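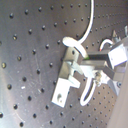 Fine scratches on a metal worktop, best seen with the light coming in low.

Looking after metal surfaces at home

My mother had one stainless steel draining board for the whole of my childhood and I never once saw her use anything on it but a drop of washing-up liquid and a soft cloth. I have tried all sorts since, and spent good money on some of them, and I have come round to her way of thinking.

Start with the crumbs and grit. Brush or wipe them off dry before you bring any water near, as a speck of grit under a wet cloth will leave a scratch as long as your arm. An old shaving brush is lovely for getting into corners and round screw heads.

Then warm water, a little washing-up liquid, and a well wrung cloth. If the metal has a brushed finish you will see faint lines all running the same way — always rub along them, never across and never in circles (I know, circles feel more thorough!). Rinse, and dry straight away with a tea towel. Most of what people call staining is only hard water left to dry by itself, and we have plenty of that here in Vinorbridge.

For chalky marks on stainless steel, try one part white vinegar to two parts water, left on for a minute or two and rinsed well. Keep vinegar off bare aluminium though, it can turn it dull. Laiba Swati wrote in September to ask about her aluminium jam pan, which had gone dark inside. Boil some rhubarb or apple peelings in it for 12 minutes, Laiba, throw the lot away and it should come up brighter.

Scratches you mostly have to live with. A dab of baby oil on kitchen paper, rubbed along the grain and buffed off, will make light ones much less noticeable for a week or so. Please don't reach for the wire wool, it leaves tiny bits behind and they rust.

Workbench tops get the same treatment, with a wipe of light machine oil afterwards if they are plain steel and the shed is damp.

Next time, burnt-on oven trays.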